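Product Review: Flenska Weighted Tablet Stand
Equipment Reviews, Girgate Lending Library
4 November 2022

The Girgate Lending Library reviews equipment before it is added to the public desks or offered for home loan. The present review covers the Flenska weighted tablet stand, sold by Zollero and considered as a replacement for the folding stands now in use at the reading tables. The folding stands were bought for occasional use and have not held up well under daily handling. Their hinges loosen, and several have been withdrawn.

The Flenska was used at the public desks from February onward. It was placed at the catalog stations, in the language study room, and at the table where patrons follow recorded lectures. Staff were asked to record complaints, repairs, and requests for help. Patrons were not told that the stand was under review.

Setup

The stand arrives in three parts: the base, the joint, and the holder. The joint screws into the base by hand, and the holder screws onto the joint. No tools are supplied and none were needed. The printed instructions are brief and the drawings are small. Patrons with limited sight will find them hard to follow, and the library has prepared its own large-print sheet for home loans.

One matter deserves attention at this stage. The holder can be threaded onto the joint at a slight angle, and it will feel secure when it is not. It should turn freely for the first few rotations. If it resists, it should be removed and started again. 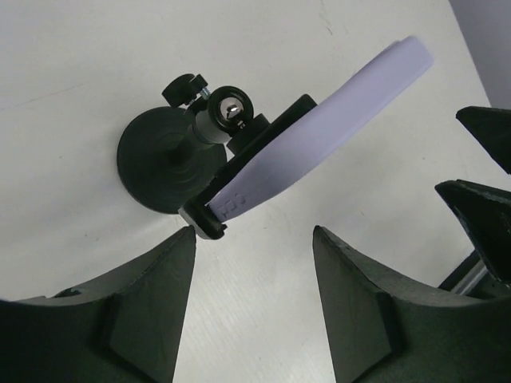 Can the stand be left at a public desk without being fastened down?
At a supervised desk it can, provided that the tablet itself is secured by other means. The stand has no lock point, and the library does not recommend it for areas out of sight of staff.

Stability

For reading and video, the stand performed well. Light tapping on the screen produced a small movement that settled quickly. Typing on the screen is another matter. With the tablet raised to its full height, steady typing caused enough sway to draw complaints, and patrons who needed to write at length were given a separate keyboard. Lowering the holder improved the result.

Turning a tablet from upright to sideways can be done with one hand on most occasions. When the joint had been tightened firmly by a previous user, some patrons asked for assistance. The tightening knob is small, and a larger knob would be easier for older hands to grip. The Adugna desk stand, which the library reviewed previously, has such a knob and received fewer requests of this kind.

Fit with Cases

Many patrons bring tablets in thick covers and do not wish to remove them. The holder accepted most of these. Covers with a folding front flap were the least suitable, as the flap hangs behind the holder and pushes the tablet forward. Patrons should also check where the arms of the holder rest before tightening them. An arm placed over a side button may press it for as long as the tablet is in the stand.

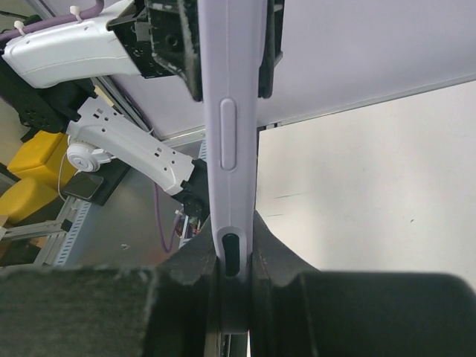

Moving the tablet a short distance to one side is usually enough to correct the problem. The large-print sheet now includes this advice, and calls to the help desk on the subject have declined.

Care and Cleaning

The stand was wiped with a damp cloth at closing. The pads inside the holder collect lint and should be cleaned separately. They are glued in place, and one came away during the review period. Zollero supplied a new set on request, without charge, but the reply was slow. The library would prefer that spare pads be included in the box.

Rating and Recommendation

The library scores desk equipment out of 100 for ease of use, strength, and upkeep combined. The Flenska stand received 94. Points were deducted for the small knob, the small print of the instructions, and the glued pads.

The stand is approved for purchase for the reading tables and the lecture table. It is not approved for the typing stations, where the Adugna will remain in use. Home loans will begin once the large-print sheets have been added to the loan bags. Branches wishing to order should use the standard equipment form and state the desk at which each stand will be placed.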